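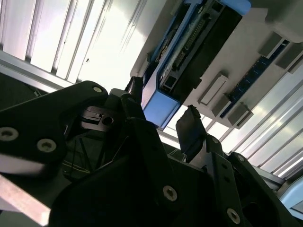 7.4 Recovery after a wrist camera exposure fault (code 168)

This section applies to Arau handling cells fitted with the Vonano two-finger gripper and a wrist camera. It describes the action to be taken when the cell stops with fault code 168 during overhead work, that is, whenever the gripper is pointed upwards at a ceiling-mounted housing.

Code 168 is raised when the camera cannot find the edges of the target module against bright ceiling lighting. The controller holds the arm in its last position and keeps the drives powered. The fingers may be very close to the module at this point, and the arm must be treated as live until step 3 has been completed.

CAUTION: Do not stand beneath the arm or the housing while a code 168 is showing. A module which has been partly released from its housing may fall.

CAUTION: Do not press Resume from the operator panel. Resume repeats the last approach using the last stored position, which may be wrong.

7.4.1 Making the cell safe

1. Press the stop button on the operator panel. Check that the amber lamp is lit.

2. Read the fault screen and write down the code, the program line and the finger force shown. These values are lost when power is removed.

3. Turn the drive isolator to OFF and fit your personal padlock. Wait until the drive lamp has gone out before entering the cell.

4. Look at the finger pads from the side. If either pad is touching the module, do not release the arm brakes. Go to 7.4.2.

5. If both pads are clear, go to 7.4.3.

7.4.2 Pads in contact with the module

Two trained persons are required for this task. One supports the module and the other operates the hand release.

1. Place the support stand under the module and raise it until it just meets the lower end cap. Do not lift the module.

2. Turn the hand release on the gripper anticlockwise until the fingers open. If the release is stiff, stop and contact the Ikonen service desk. Forcing it will damage the finger drive.

3. Support the arm by hand, hold down the brake release for the wrist joint only, and lower the gripper until it is well clear of the housing.

4. Inspect the connector pins on the module. If any pin is bent, label the module and remove it from use. Pins must not be straightened on site.

Note: Light marks left by the pads on an end cap are acceptable. Cracks are not.

7.4.3 Checking the camera and gripper

1. Clean the camera window with the dry cloth supplied. Do not use solvent.

2. Check each socket screw on the gripper mounting plate for tightness, using the key kept in the cell door. A loose plate can tilt the camera enough to cause this fault.

3. Check that no camera wire is trapped between the plate and the fingers. Replace any wire with damaged covering.

4. Leave the cell, close the gate, remove your padlock and restore power.

5. From the Camera menu, select Exposure, then Overhead. The upper limit must read 1,000. If it shows a higher value, correct it and save.

6. Run the empty approach test at reduced speed, with one hand on the stop button. The arm should halt short of the housing and return to its rest position without a fault.

If code 168 appears again during the test, leave the cell isolated and report it. Do not attempt a third run.

7.4.4 Background to this procedure

An earlier issue of this guide allowed operators to resume after cleaning the camera window. At the Judska site, a cell which had completed 3,922 overhead cycles was resumed in this way and closed its fingers on the side of a module. The module came away from its housing. There were no injuries. The inquiry found that the exposure limit had been reset during a software update, and that the controller had then relied on a stored position. The permission to resume was withdrawn on 20/09/2018.

Sites should check the exposure limit after every software update, whether or not a fault has been seen. Completed fault sheets are to be sent to Daithí Ní Chonaill, Service Safety, Ikonen, and a copy kept with the cell log.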